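Equipment Review: Plostholm Three-Port Desktop Charger
Learning Spaces and Equipment, Clevesstead College
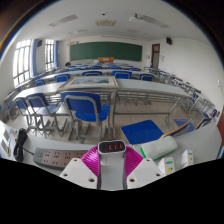 The three-port charger on a classroom desk, with a power strip to the left.

Purpose of the review

Clevesstead College replaced the single-port wall adaptors in its general teaching rooms over the summer break. Four multi-port chargers were shortlisted and the Plostholm desktop model was selected for an extended classroom trial. The present review records the findings of that trial and is intended for faculty offices and schools considering the same purchase. It was prepared by Soon-im Do, Equipment Officer, and replaces the interim note circulated in March.

Description

The Plostholm is a compact charger with a smooth grey body and rounded edges. All three ports are grouped on a glossy black end panel, set toward the centre and one side, and are coloured orange-red. Staff commented favourably on the colour of the ports, which can be picked out from a standing position without bending to the desk. The glossy panel shows fingerprints readily and needs wiping more often than the body.

The unit is supplied with a detachable mains lead and a printed guide. No charging cables are included. Departments should budget for these separately.

Conditions of the trial

Thirty units were placed in general teaching rooms and the two study rooms on the ground floor. Users were asked to log each charging session on a card kept with the unit. A total of 1,309 sessions were logged, of which 1,292 were completed without a fault being noted. The remaining 17 entries were examined individually. Eleven related to damaged cables brought in by users, four to a power strip that had been switched off, and two could not be explained.

Performance

Charging speed was satisfactory for telephones and small tablets. With one device connected, the unit performed as well as the manufacturer's own adaptors. With all three ports occupied, output is shared and the time to a full charge lengthens noticeably. A tablet left on charge through a double period on Wednesday afternoon, alongside two telephones, had not reached 100 per cent by the end of class. Staff who need several tablets ready for a lesson should charge them beforehand in the storage trolley.

The charger is not suitable for laptops. A number of users attempted this regardless, and a notice has since been placed in each room.

The casing became warm under full load but remained comfortable to handle. No audible hum was reported.

Placement and cabling

The most frequent criticism concerned stability. The body is light, and the pull of a stiff cable is enough to turn it on a smooth desktop. Adhesive feet were fitted to six of the units midway through the trial and resolved the matter. It would be preferable for the manufacturer to supply these.

The mains lead is short. In rooms where the outlets are on the wall, the charger cannot reach the centre of a desk unaided and has to be used with a power strip. The college's standard strip, the two-row Wirkden, was used throughout. Excess cable should be coiled and fastened on the desktop, clear of the edge and of the chairs. Strips are to be switched off at the end of the day.

Comparison with other models

The Na charger, which was also shortlisted, is heavier and sits more firmly, but its ports are placed on the top face, where they collect dust and chalk. The remaining two models were excluded at an early stage on grounds of price. The Plostholm is the easiest of the four to clean and the simplest to store, as the mains lead can be removed.

Warranty and support

One unit was returned during the trial with a loose port. A replacement was received within nine working days. Correspondence with the supplier was courteous, although the returns form must be printed and signed, an inconvenience for offices that no longer keep a printer.

Assessment

Ease of use: very good
Charging, one device: very good
Charging, three devices: fair
Stability: fair (good with adhesive feet)
Cleaning and storage: good
Value: good

The Plostholm is recommended for general teaching rooms and study areas where users need to top up small devices. It is not recommended for media labs or for any space in which laptops are the principal equipment. Orders should be placed through the usual equipment request form, with the room number and the number of power strips required. Adhesive feet may be requested on the same form at no charge to the department.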